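Sorting a play kitchen when the table is bigger than the shelf

Ghizlane Kabbaj
Hello all! I've been handed the job of sorting out the play dishes for our Saturday group at Skatham, and I'm a bit stuck. There are plates, bowls, little cups, a pan with a glass lid and a toaster with the toast still in it (my favorite, I'll admit). I've covered the long table in brown kraft paper and marked it into boxes with blue tape, thinking each kind of thing could have its own box, but I keep changing my mind. Do I go by color, or by what the thing is for? The pinks and pale blues look so sweet together, but then the cups end up all over the place.
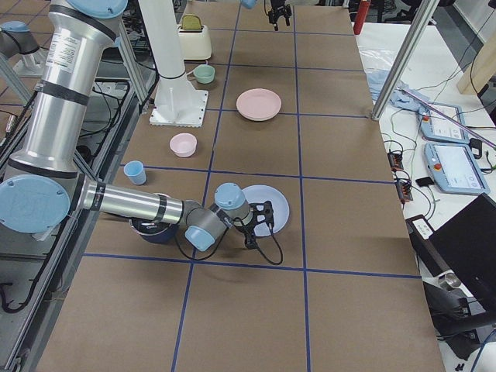
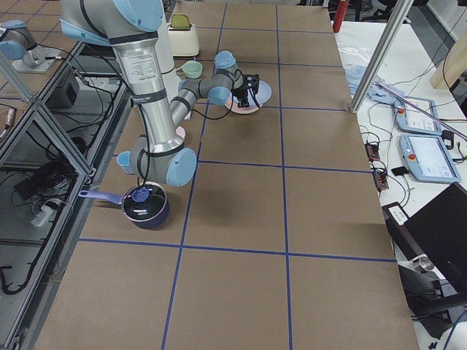

Whatever I settle on has to fit on 2 shelves afterward, and the children need to be able to put it all back themselves. Most of them are under five. Thank you so much for any ideas!

Adel Morsy
By use, every time. We tried color when my girls were small, and it was lovely until somebody's aunt gave us a striped bowl, and then there were arguments. I'd put plates and bowls on the lower shelf where little arms can reach, cups beside them, and the pan and toaster up top with the other cooking things. Keep the lid on the pan or you'll be hunting for it by lunchtime! Once you're happy, trace around each piece on a strip of that same brown paper and tape it to the shelf. Ours lasted all the way to January.

Tredier
just use a bin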